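The Ferry to Osthorpe

By Mhairi Cowie

The year my aunt stopped driving, it fell to me to take her to the Osthorpe fair, and that meant the ferry, and the ferry meant Gearóid Duggan.

You have to understand about Gearóid. He had run the boat across the narrows since before I was born, and he had views on how a person ought to cross water. He did not like engines idling on his deck. He did not like people who stood at the bow with their arms out. Most of all he did not like anyone who slept through the crossing, and my aunt, who was eighty-one and had been up since four packing sandwiches, was asleep before the ramp came up.

"She's missing it," he said to me through the car window.

"She's seen it before."

"Not today's, she hasn't."

I said I would wake her when we got to the middle, and he went off looking only partly satisfied, wiping his hands down the front of his coat. It was March, and the wind was coming straight down the narrows with nothing to stop it. There were two other vehicles on board, a bakery van and a pickup belonging to Darragh Hayes, who had a trailer of chairs for the fair and who waved at me with his whole arm, the way you would wave to somebody on another boat.

I did wake her, as it happens. She opened her eyes and looked at the gray water going by for quite a while, and then she said, "Your uncle proposed to me just about here, and I told him I'd let him know on the other side."

In all my life I had never heard that story. I had heard about the wedding, with the rain and the borrowed shoes, and I had heard about the house on Willems Street with the kitchen floor that sloped so badly you could lose an onion. But I had always supposed the proposal took place somewhere ordinary, a porch or a dance, and had never thought to ask.

"And what did you say on the other side?" I asked, which was a foolish question, considering.

"I said I'd let him know on the way back. I wanted to see the fair first." She unwrapped a sandwich and gave me the larger half. "I'd been promised a fair. I didn't want to spend the whole day being engaged."

So she had walked around the fair beside him as a woman with a question in her pocket, she said, and it had been the nicest day she could remember. He bought her a pear tart and a paper fan. He lost badly at the ring toss and got so quiet about it that she nearly told him yes on the spot just to cheer him up. They watched the dogs, and the fiddle contest, which was won by a boy named Oisín Egan who was so small he had to stand on a crate. And all day long my uncle never once brought it up. He talked about the price of lumber. He talked about his brother's cough. By the time they were lined up for the evening boat she had begun to worry that he had changed his mind.

"Had he?" I said.

"Eat your sandwich," said my aunt.

We came in at the landing then, with a bump, and there was the business of the ramp and the chain, and Gearóid waving us off with great sweeps of his cap as though we were a ship of some size. I had to keep my mind on the hill, which is steep there and has a bad bend at the top, and when we were safely around it my aunt had moved on to the subject of whether there would be parking.

There was parking. There was a good deal more fair than I remembered, too, spread over both fields and partway down to the creek. Ultan Horgan had his honey table by the gate, and would not let us by until my aunt had tasted the dark and the light and given her opinion (the dark). We saw the quilts. We saw a goat being spoken to very seriously by its owner. We sat down on four separate benches, because my aunt believes in sitting down before you need to, and from each of them she found somebody to say hello to.
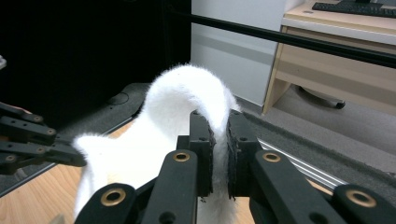

It was on the last of the benches, the one beside the bandstand, that I asked her again. The fiddles were tuning up, and an old man in a brown suit was being helped up the steps to judge them. She was watching him, and I saw her lips move a little, as if she were counting back.

"Is that him?" I said. "The boy on the crate?"

"He's filled out," said my aunt.

She listened to the first player all the way through, and clapped, and then she told me. On the evening boat, my uncle had stood at the rail with his hat in both hands and said nothing at all as far as the middle. Then he had turned around, very pale, and asked her if she had enjoyed the fair. She said she had. He said he was glad. And he went back to looking at the water, and she understood that he was perfectly prepared to stand there until the boat tied up and never trouble her again, and that he would still carry her basket up the hill.

"So I had to say it to his back," she said. "I said yes to the back of a coat. He didn't hear me over the engine, so I had to say it a second time, and by then everybody on deck was listening."

We stayed for the whole contest, and for the prizes, and I bought two pear tarts, which were a bit burned underneath. It was getting dark when we drove down to the landing. Gearóid looked in at the window, all ready to be stern, but she was sitting straight up with her purse on her knees.

"I'll be getting out for this one," she told him. "You can give me your arm."

He gave it to her. I stayed with the car and watched them go along to the rail, slowly, the two of them leaning into the wind, and somewhere near the middle I saw him bend down his head so that she could say something in his ear.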